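1/29/23, bench notes, Stirkwood shop

Okay, the PA head from the Kurkico duo is back on my bench and I think I finally know what it's doing. They play a lot of wedding sets, two voices and one guitar, and they kept telling us the vocals went thin about halfway through the night. I blamed the room. Sorry, folks, it wasn't the room!

Ran pink noise through channel 1 and channel 2 for 80 minutes with the lid on. Channel 1 stayed put. Channel 2 started losing low mids once the case warmed up, and by the end it was down 3 dB (measured at the insert, so the speakers are off the hook). Swapped the two preamp cards and the fault moved with the card. Lovely when that happens.

Pulled the card and found a coupling cap with a tired looking joint. Reflowed it, then got nervous and replaced the cap anyway. If you borrow from the cap drawer, please write it on the sheet, I had to dig for ages.

Other stuff while I had it open: the reverb on the Simiveo board is way too bright for two voices together. I rolled the return off and sang into it myself (badly) and it sat much nicer under a guitar. Saved that in slot 8. The old preset is still in its usual slot in case they hate mine.

Monitor wedge still has a buzz, and I haven't touched it. My money's on the grille screws, but the Csizmadia cable has fooled me before, so try another cable first.
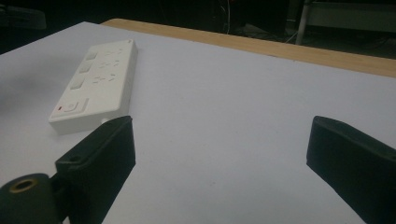 Bench tech and part-time soundman, Stirkwood

Next up is a second long run with the lid on, then a proper listen with a real singer at a real mic. I'd like to hear a ballad and something loud back to back. Don't ship it until that's done, and leave the gain knobs where the tape marks are.

Shares 8 | Views 1,382

3 comments

wedgehead: Had the same buzz on mine, and it was the handle rattling. Check that too.

lowmids4ever: Can you post the reverb settings? Our harmonies turn to fizz every time.

bench_b: Cap drawer sheet is filled in now, my bad!

We use cookies to keep you logged in. Accept | Settings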